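Packing Up the Dindport Place – The Gallery

Posted 2022-09-22

Well, the keys are handed over and the boxes are mostly flattened, so I finally got around to putting this page together. A bunch of you asked for pictures from the move and I kept saying "soon, soon" – sorry about that! I don't have nearly as many as I thought I would. My phone was buried under a pile of sheets for most of the big day, and a lot of what I did manage to take turned out to be my own thumb. So it's a gallery with plenty of talking in it, which won't surprise anybody who has been reading here for a while.

If you're new, the short version goes like this. We had 11 years in the apartment on the harbor side of Dindport, and in June we signed for the little house up in Trekov. The house has a yard and a real pantry. It also has stairs that I complained about the entire time we were carrying things up them. We packed everything ourselves, evenings mostly, one room at a time, with the radio on.

I started with the kitchen, on the theory that it would be the worst (it was). I own way too many mugs. I wrapped every one of them in newspaper and then ran out of newspaper and moved on to dish towels and, by the end, socks. Nothing broke except one saucer I never liked much. The spices went in a shoebox and I taped the lid down twice around. If you do this yourself, check the lids on the jars first. I have cumin in places I did not plan on having cumin.

Then came the bags. Anybody who has ever opened the cabinet under my sink knows about the bags – I save all of them, the thin little produce ones, the bakery ones, the big ones from the garden store. I swore I would throw them all out and start fresh in Trekov. Then I needed something soft to tuck around the lamp, and something to keep the curtain rings together, and something for the hardware off the bed, and I was so glad I had them!
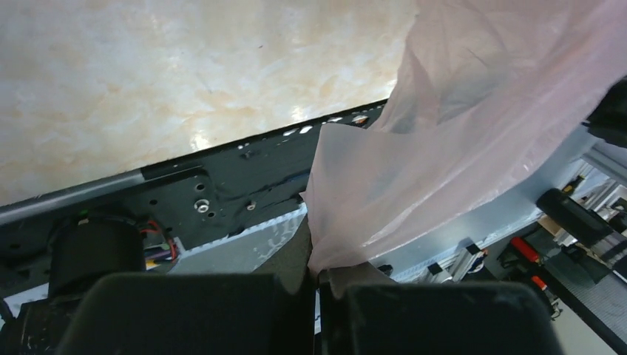 Pale pink plastic bag, with the light coming through all those wrinkles.

I do like the thin ones best for packing. They weigh nothing, they squash down into any corner, and you can see what you put inside without untying the knot. Cables went in those, one set per bag, and so did the drawer knobs. I put a strip of masking tape on each one with the room written on it. A couple of the strips peeled off, so there's a bag of screws sitting on my windowsill right now that could belong to the bookcase or to the bathroom shelf. I'm going to try the bookcase first.

The furniture was less fun. The big table is a Tikkanen, bought secondhand our first year there, and it does come apart if you are patient and have the right size wrench. I am not patient and I had the wrong wrench, so we borrowed one from across the hall. The top went down the stairs wrapped in two old quilts and a shower curtain. My one real tip for anything heavy is to walk the route before you pick it up, and prop the doors while you're at it. We forgot to do the front door and stood there on the landing holding that table for what felt like a week.

For the drive we rented a van from Kavora, the place over by the ferry road. It cost 200 for the day and they threw in the blankets and a hand truck, so no complaints from me. Two trips did it, plus a third in the car for the plants, which rode up front like royalty. The fern has been dropping leaves ever since, but ferns are dramatic and I expect it to come around.

So we're here now. The pantry has shelves on three sides and I have filled one and a half of them. The good knives turned up in a box marked TOWELS – my handwriting, so I can't blame anyone. The bags have a drawer of their own next to the stove, folded into little triangles the way my grandmother did it, or at least the first few are. The rest are stuffed in behind.

I still want to get some pictures of the yard up before the leaves come down, and the porch too once I've painted the railing (leaning toward green, but I've got four sample pots and change my mind every morning). If you have a packing trick I should have known about, leave it in the comments, especially if it involves mugs.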